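Robot Cell Operator, Garment Accessories (2 openings)
Emitside, Plutville site
Posted 2022-12-04

Emitside sorts and prepares returned clothing and accessories for resale. Until this year, removing brooches and pins from garments was done by hand at the intake bench. Part of that work now runs in two-arm cells, and the bench job is changing with it. We are hiring two operators for the February start.
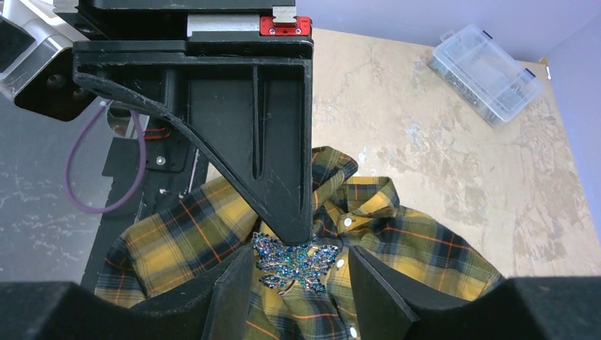 The operator loads garments, starts the cycle, watches the arms, and takes over when a pick fails. Hand removal is still required for torn fabric, bent clasps, and anything on knitwear. Expect to spend more of the shift standing at the cell and less of it seated. Each stop is logged with a cause code.

Duties
Load and clear cells on the Rieger line
Inspect garments for pulled threads after removal
Clean gripper fingers and check cable routing at shift start
Report repeat faults to the cell technician

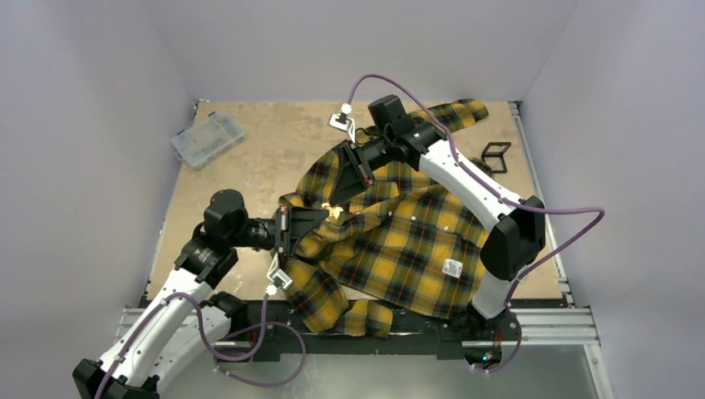 Training takes 13 working days and is paid at the full rate. It covers safe entry, restart after a stop, and basic teaching of pick points. Most of the practice is on shirts, and trainees learn to judge how a garment lies before starting a cycle. A plaid flannel bunched into folds, with a tail hanging over the near edge of the board, is a typical practice load. Trainees also learn to enter items in Bikudance, our stock software.

Requirements
One year in sorting, sewing, alterations, or light assembly
Good close vision, corrected or not
No programming experience needed

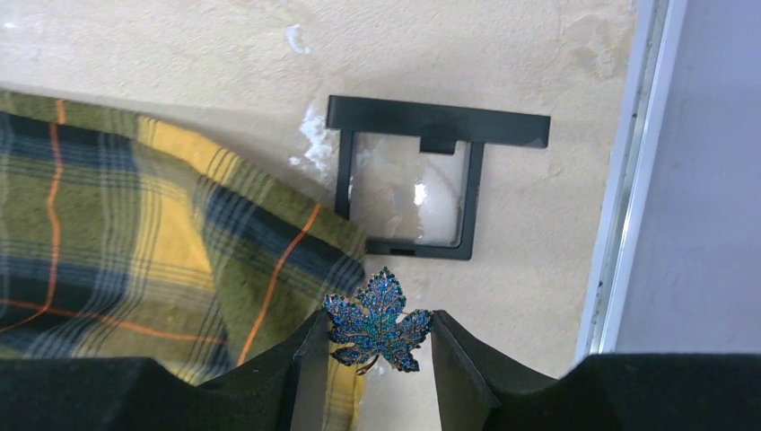 Current bench staff may apply and keep their pay grade and seniority. Shifts are 12 hours, on a rotating schedule. Staff who prefer handwork can ask to remain at the bench, where places are limited.

Send a resume and a short note on relevant work to Hauke Wiegand, Operations, Emitside, Plutville.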